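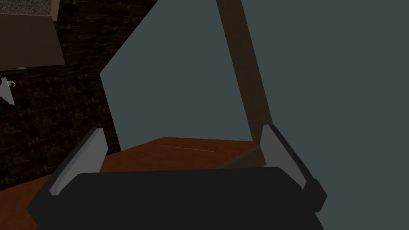
Warnura is out today, and I've been itching to write this one for months! It's our new tool at Pemero for driving a simulated robot by remote control, so that a person can show it a chore from start to finish and save the whole thing as a demonstration. You hold a controller in each hand, your hands move, the robot's hands move. When you switch to the wrist view you're looking out past the gripper itself, the two fingers spread wide with their gray pads facing each other and a reddish-brown wooden surface just beyond them, and that's the view I ended up using most. It takes some getting used to (I bumped into a lot of furniture that first week), but after a while you stop thinking about your own wrists and just reach.

The release comes with 312 recorded demonstrations, all done by people on our team. Every one can be replayed, slowed down, trimmed or thrown out, and you can record your own right next to them. We kept the clumsy ones in. If I came at a handle too low, backed off and tried again, the second try is in the recording too, and you can tag it so whoever trains on it knows what they're getting.

Doors got most of my attention. There are 19 door tasks in this version, and the double doors are the ones I'd send you to first, because you have to decide which arm does what before you get there. I like to keep both grippers up and ready. Other people on the team park one arm and work with the other, and we've never settled it – try it both ways and tell me.
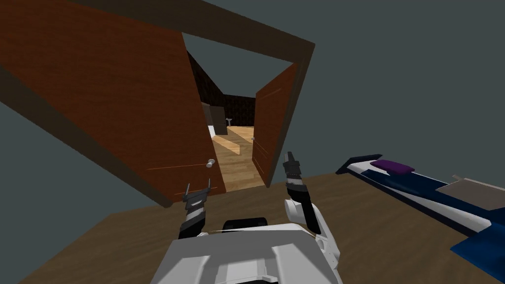 Wenche Tveit thinks I'm too easy on the two-arm style. She told me that people who are new to remote control forget about whichever hand they aren't looking at, and that she would start them on one arm for a full day before letting them touch the other. She also wants the controllers to push back a little when a finger makes contact. I want that too! It isn't in today's version, and we're working on it for the update in March.

Warnura runs on a regular desktop computer with our Duggan controllers, sold as a pair. If you already have Cloltby, our older recording program, your saved sessions will open without converting anything. The first 100 labs and classrooms to sign up get the full task set free for 2 years. Write to me if you want in, and please say which chore you'd like to teach first, I read all of those.

By Roald Öberg, Pemero
January 24, 2019
2 min read

Contact: Pemero press desk | © 2019 Pemero | Back to top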